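Rasar Trade Association opens its new members' council to smaller firms

PRESS RELEASE — for immediate use
Polmont, June

I've been asked to keep this one short, and I'll try, but I'm rather pleased with it so bear with me!

From this summer the Rasar Trade Association will have a new members' council, and for the first time firms with fewer than 10 staff will have seats on it by right. We voted it through at our general meeting in Polmont with 949 firms taking part, which is the best turnout I've seen since I took on the chair. The room was packed, the tea ran out before the second item, and we still finished in time for people to catch their trains.

I should explain how we got here. Rasar has a membership of 3000 firms, and most of them are small. The old council was set up when the industry looked very different, and the seats went by turnover. So the big firms talked to each other (perfectly nicely, I have to say) and the small ones got a letter afterwards telling them what had been decided. I ran a small firm myself for years and I've still got a drawer full of those letters.

What changes now

The new council has nine small-firm seats, elected by the small firms themselves. They carry the same vote as every other seat. Terms run for two years and you can stand again once, after which you have to give somebody else a go.

Council papers will go out to every member before each meeting, where in the past they only went to those sitting round the table. If you want to raise something you can send it in by email, and it goes on the agenda if three other member firms back it. We did argue a fair bit about that number — some of you wanted one, some wanted ten — and three is where we ended up.
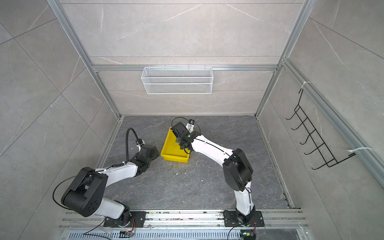
Two robot arms side by side on an aluminium rail, with a yellow tray on the floor of the cell.

Fees are staying where they are for the coming year. I know there was a rumour going about that the new council would mean a higher subscription, and I had more phone calls about that than about anything else. It doesn't. The extra cost is mostly travel for the new members, and we've covered it by giving up the printed yearbook. The yearbook will still be on the website, and you can print it yourself if you're fond of it, as I am.

Working groups

We're also cutting the number of working groups. There were too many and two of them hadn't met in ages. The ones that carry on are training, standards and exports, and each will report to the council twice a year in plain English. I've been quite strict about the plain English. If a report needs a second report to explain it, it's going back.

The training group has the fullest list. It will be looking at Yoo, our entry-level course for school leavers, which has done well in the towns and hardly at all in the villages. It will also take over Gralto, the mentoring scheme that pairs newer firms with ones that have been going a while. Gralto has been run from a spare desk in our office up to now and deserves better. If you've mentored on it before, expect a call from us — we'd love to have you back! 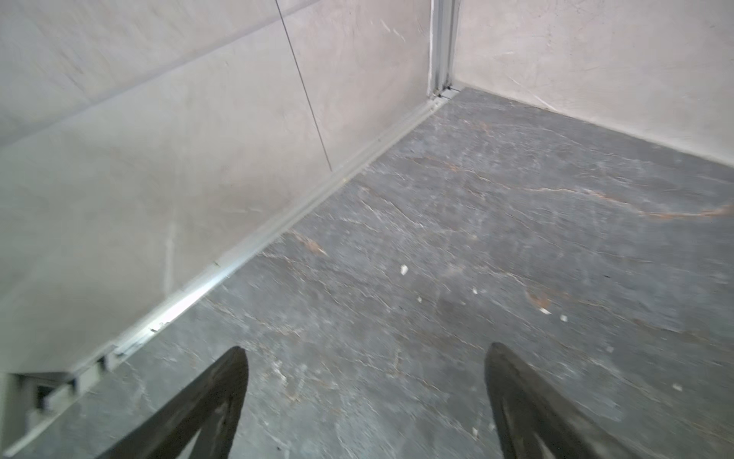 How to stand for a seat

Any small firm whose subscription is paid up can put a name forward. You need one other member firm to second you, and a few lines about yourself. Please don't send a long CV. The form is on the members' page and also at the front desk in Polmont, where you can fill it in over a coffee. Forms close at 5pm on the last working day of June, and voting is by post or online, whichever you prefer.

If you're not sure whether your firm counts as small, go by the number of people on your payroll at the start of the year. Apprentices don't count towards the total. Part-timers do, and yes, I know, we talked about that one for a long while too.

The first meeting of the new council will be held in Polmont at 10am, with the date to go on the members' page once the votes are in. Members are welcome to come and listen.

Press enquiries

Please contact the Rasar press desk through the website. I'm happy to do interviews, mornings are best.

Issued by the Chair, Rasar Trade Association, Polmont

ENDS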